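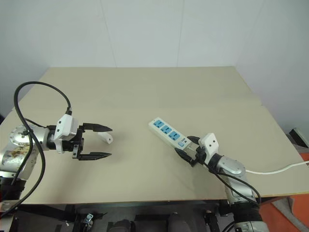 3 min read

1/ I went to the open day of Nemix in Denau. I promised several people here that I would write something about it, so I make a thread. I am not an engineer, I teach sewing and textile repair, so please be patient with my words.

2/ The robot at the main table is called Bero. It has two arms, each with a gripper of two fingers. When I found a place near the table, the right gripper was holding a white power strip with blue sockets by one end, and the left gripper was open on the other side.

3/ A power strip! I had expected a ball or wooden blocks, the things they always show on television. Samina Hashmi, who led our group, told us they choose objects from normal homes and offices. Her team has 300 of them on shelves in the next room.

4/ She said that rigid objects are the comfortable ones. A strip is rigid but it has a cord, and the cord has its own opinion. You lift one end, and the cord pulls or turns the whole thing. I understood this very well. I have the same problem with zippers.

5/ The task that morning was simple to say: take the strip, turn it straight to the table edge, put it down, let go. Bero did it slowly. The first time it stopped halfway and Samina asked us to wait. Then it continued and put the strip down a little crooked.

6/ Someone from the back asked if crooked is a failure. She answered that in their list there is a limit for the angle, and this one was inside the limit. I would have liked to see the list, but I was too shy to ask.

7/ I want to write about the speed, because my brother asked me this first. It is slow. If you come with the idea of a factory video, you will be disappointed. My hands would do this job before the arm arrives at the object.

8/ But after a few minutes I stopped to compare. I watched the fingers. They have small teeth at the tips, and they become narrow toward the end, a bit like my old tweezers. On top of each gripper there is a white housing with small black dots.

9/ I asked about the black cables which hang in big loops from the housings. In my work a loose loop is always a danger, it catches on everything. Samina said a cable that is too tight will be pulled when the wrist turns, so they leave extra length. Same as seam allowance, I told her. She wrote it down, I think from politeness.

10/ Samuel is the name of their software, not a person. I needed a long time to understand this! They kept saying "Samuel is not sure" and "Samuel wants to try again" and I looked for a man in the room.

11/ When Samuel is not sure, the arms stop and a person must decide. On the wall in the corridor they had a sheet with the number of attempts since the project started: 3,473. I asked if this is a lot. The answer was "for us yes, for the robot no."

12/ What I did not like so much: the explanation of the safety rules was very fast and only in one language. Some older visitors beside me did not follow it. A printed page on the chairs would help. I wrote this in the visitor book also.

13/ And there was no chance for us to try the arms by hand. The program said "hands-on hour" so I thought we would move something. It was hands on small grippers with a trigger, made for children. I did it anyway. It is surprisingly hard to pick up a button with it.

14/ A girl next to me did it much better. Her advice: "don't look at your hand, look at the button." I will use this sentence in my class in June.

15/ Cloth was my real question. Samina told me cloth is planned, but for now they have only 7 soft objects, and no one is happy with the results. A folded towel is fine. A sock is difficult. She asked if I have old samples with different weights — I have two boxes full, so I will bring them.

16/ Practical information for those who asked. The entrance is from the yard, the front door stays closed. It is free but you must register. The morning group was full, the afternoon group had places. The coffee is in the building opposite and it is better to go before noon.

17/ There are stairs to the demonstration room. I saw an elevator too, but you have to ask at the desk for someone to come with you.

18/ Small correction to post 5: my friend who was in the same group says Bero stopped two times, not once. I remember only one. I leave both versions here.

19/ If somebody has a sock with an elastic band that is completely worn out, please keep it for me. I am serious. I collect them until the end of the month.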